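Drinkware and Small Storage: Notes from the Valdale Shared Kitchen

Prepared by Ghada Ghanem for the March issue

The shared kitchen at Valdale has changed the way it stores personal cups. The old arrangement was a closed cupboard with solid shelves. The new one uses open wire baskets, one to a table or bench, with cups kept in them between uses. The notes that follow cover the reasoning, the measurements to take before buying, and the care of the cups themselves. 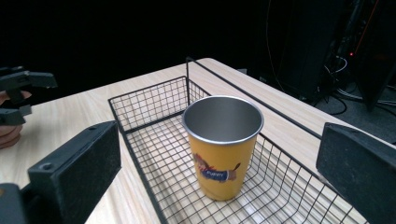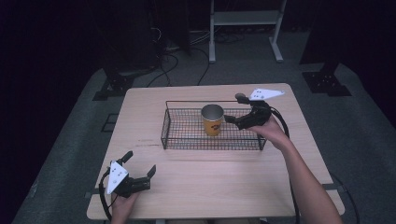 Air movement is the main argument for a wire basket over a tray. A cup put away after rinsing holds a thin film of water under its base, and on a flat tray that water has nowhere to go. A basket with a mesh floor lets it drain and lets air reach the underside. The black basket with the yellow cup in it has a floor of this type, a flat square grid, and the cup is stored upright with its rim open. Upright storage suits a cup that is already dry. A cup that has just been rinsed should go in upside down for the first few hours, then be turned over.

Drainage does mean that water reaches whatever is under the basket. On a steel bench this is of no concern. On a wood-grain or timber top, put a folded cloth or a silicone mat under the basket while wet cups are in it, and lift the basket once a day to wipe the surface. Water left along a joint or an edge will raise it over time.

Stability depends on two dimensions: the spacing of the grid and the width of the cup at its base. A tapered cup is narrower at the bottom than at the rim, so the base is the figure that matters. If the base spans at least four wires in each direction, the cup will stand level. If it spans fewer, it may rock when the basket is moved. Check this with the actual cup before buying, as the grid spacing is seldom printed on the label. A cut piece of plastic mesh laid over the floor will correct a grid that is too open.

Side height is a compromise. Low sides make it easy to lift a cup out by the body, with the fingers kept off the rim. High sides hold tall cups better when the basket is carried. For a basket that stays on one table, low sides are enough. We tried the Ilby and the Skastell, both rectangular and both open at the top. The Ilby has the closer grid. The Skastell is wider and takes nine cups if they are packed tightly, though four is a more practical load if people are to reach in without knocking the others over.

Weight was checked on the kitchen scale. An empty basket should be heavy enough to stay put when a cup is pulled out against the side. Anything under 500 grams tended to slide on a smooth top, and small rubber feet on the corners fixed this. Coated wire should be inspected at the welds, where the coating is thinnest. Once bare metal shows there, rust will follow and will mark the table.

Care of coated steel cups is simple but often ignored. Wash by hand in warm water with a soft sponge. Scouring pads dull a coloured finish and will lift printed artwork at its edges first. Dishwasher heat has the same effect over a longer period. The inside can be cleaned with a teaspoon of baking soda in hot water, left for an hour and rinsed. Bleach should be kept away from stainless steel altogether, as it causes pitting.

Labelling is still being sorted out. Paper labels came off in the first week. Mabaso supplies a plain tie-on tag that fixes to the basket wire, and we have ordered a pack of 100, more than this kitchen needs, so other kitchens are welcome to a share. A cup with a distinct colour or printed design needs no tag, provided its owner has told the kitchen desk which one it is.

Cups left without a tag or a known owner at the end of March will be moved to the shelf beside the sink. Baskets should be emptied before they are washed and dried fully before they go back on a timber surface. Questions about tags or spare matting can be left at the kitchen desk.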